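Trade Talk > Interviews > Budgets and Buying

What does it cost to put two robot arms on a table?

I've wanted to ask somebody that for ages, and preferably somebody who has signed the order forms. Arūnas Jankauskaitė does the buying for Trosa, a small outfit that teaches arms to handle household things, and he agreed to go through his spreadsheet with me over a pot of tea. It has 21 lines. The arms take up two of them. 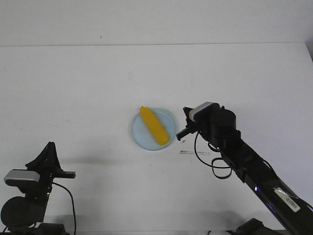 Els Nijs

"People ring me up and ask which arm to get," he says. "I ask them what they've put aside for cables and they go quiet!"

He bought his first arm in September through a dealer called Koler and the second one a bit later, when the money came through. Would he do it that way again? "No. Ask for a price on the pair. I paid delivery twice and I'm still cross with myself."

Then there are the cameras, which he wanted on the wrists from the start (his boss took some persuading). He budgets for a spare as well, and he keeps 30 per cent of the whole pot back for things he hasn't thought of yet. I said that sounded like a lot. He laughed and scrolled down to a row labelled "oh no". 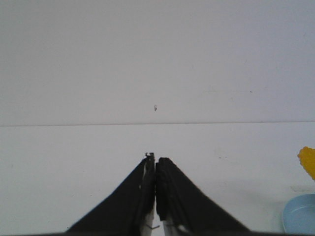
Fingers are what I'd come to talk about, really, as I'd always pictured bare metal pincers and had no idea they were a running cost. Arūnas treats them the way I treat tyres. He puts down 6 sets a year and expects to use 5, and he gets them from Stevens after a long wait on an order from Climik that soured him on shopping around. The pair at his table are black and look a little rubbery, with creases down the inside of one of them and a small hooked bit of metal poking up past the other, and I asked whether he'd buy the same sort again. "Yes, but I'd get more of them in the first order -- postage is daft on small parts."

The cheapest line on the sheet is the props. A blue plate, a yellow corn cob, that sort of thing. "Toy shop money," he says. "I don't even ask for approval." The table was another matter. He wanted a plain white one, big enough for an arm at either side, and it had to wait for the next quarter because he'd forgotten to put furniture in at all. Furniture now has its own row, in bold.

I asked what he'd tell someone filling in a request this month. He thought about it while he poured the last of the tea.

"Write down who's going to look after it, and how many hours a week, and put a price on those hours," he says. "I left that out the first year. My boss found it before I did -- not a nice meeting."

He's putting in for a third arm next. I've asked to see the quote.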